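The Gauge at Otville

The gauge house at Otville stands on the left bank, 300 meters below the old ferry landing. It is a brick cylinder with a steel door and a float well underneath. The reader's duties are set out on a card inside the door. Read the staff at six in the morning and at six in the evening. Enter the level in centimeters. Wind the recorder on Saturday. Report any difference between staff and recorder greater than two.

I had been the reader for eleven years when the difference went to three.

I followed the card. I cleaned the intake pipe, checked the float for leaks, and replaced the pen. The recorder then agreed with the staff for four days. On the fifth evening the staff stood at 509 and the recorder at 512. I wrote both figures in the book and telephoned the district office at Gorlow. The clerk asked whether it had rained. I said it had not. She said to keep both columns until September, when the surveyor came through.

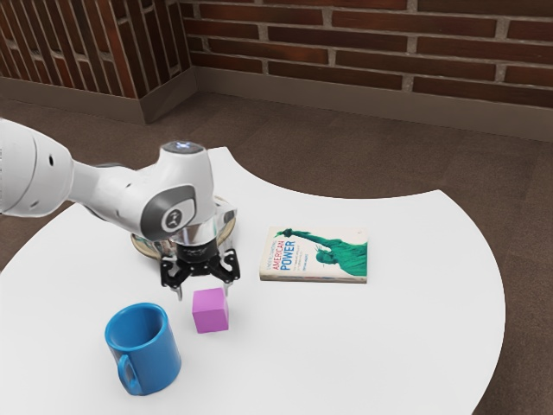
White arm over a white table, with a chrome flange at the wrist.

Keeping both columns meant ruling the pages by hand. The printed book has one column for level, one for time, and one for remarks, and the remarks column is narrow. I ruled it down the middle and used the left half for the recorder. My remarks went on loose sheets, which I dated and pinned to the back cover.

The difference grew by a centimeter every week or so. It did not depend on the level of the river. At low water it was the same as at high water, which ruled out the gearing. It did not depend on temperature. I considered that the staff had moved. A staff can settle if the footing is scoured, and the river had been working at that bank for years. I ran a line of levels from the brass bolt in the church wall, closed it back on the bolt with an error of one millimeter, and found the staff exactly where the book said it was.

That left the recorder, which was reading a river nine centimeters higher than the one outside.

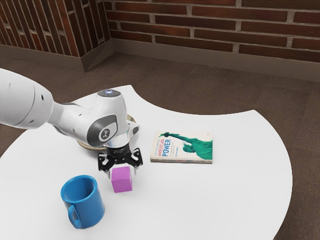 6 min read

The upstream station is Bråten. Its reader and I had exchanged postcards for most of my time at Otville, on the subject of ice. I wrote and asked for his levels for the past two months, with times. They arrived on a single sheet in very small handwriting. I plotted them against mine on the kitchen table, shifting for the travel time of the water, which between Bråten and Otville is nineteen hours in a normal flow.

The staff agreed with Bråten. I had expected that. Then I plotted the recorder against the same sheet, and it agreed with Bråten too, if I moved it the other way. The recorder was not wrong about the height of the river. It was drawing the river of a later day. The level had been rising slowly all summer, a centimeter a week, and the pen was running ahead of it by the same amount each time.

I checked this in the only way available. On a Monday the trace showed a small notch at ten past four in the afternoon, the kind a barge makes when it passes close to the intake. No barge went by. I sat on the step of the gauge house until dark. I then went back every afternoon. The barge came nine weeks and two days later, at ten past four, loaded with gravel from Skosance, and it passed close to the intake.

I did not telephone Gorlow. The card has no instruction for a recorder that is early. I entered the barge on a loose sheet and pinned it to the others.

After that I read the drum every morning before I read the staff. Most of what it had to say was of no use to anyone. The river would fall a little, then rise a little. In the last week of August the pen began to climb. It went past 600 on a Thursday night, crossed the painted line that marks the flood of my grandfather's time, and reached the top of the chart a little before three in the morning, where it drew a straight line along the margin until the paper ran out.

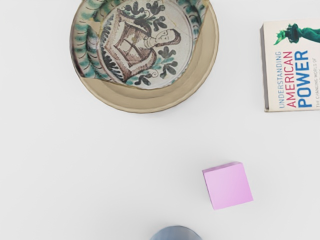 I changed the chart. The new one began at the margin and stayed there for six days. On the seventh the line came down, more steeply than a river falls, and lay flat along the bottom edge. A flat line at the bottom means the float is resting on the floor of the well, or that there is no float.

The surveyor came in the third week of September with a level, a tripod and a boy to hold the rod. He took around an hour. He confirmed my line from the church bolt and initialed the book. He looked at the two columns and asked which one I considered reliable.

I told him the staff was correct for the present.

He wrote that down. Then he asked how far the nearest house stood from the bank, and I said 200 meters, and that it was mine. He measured the height of the sill, though it was not on his list, and entered it in pencil under my figures. The boy carried the rod back up to the road.

I wound the recorder on Saturday.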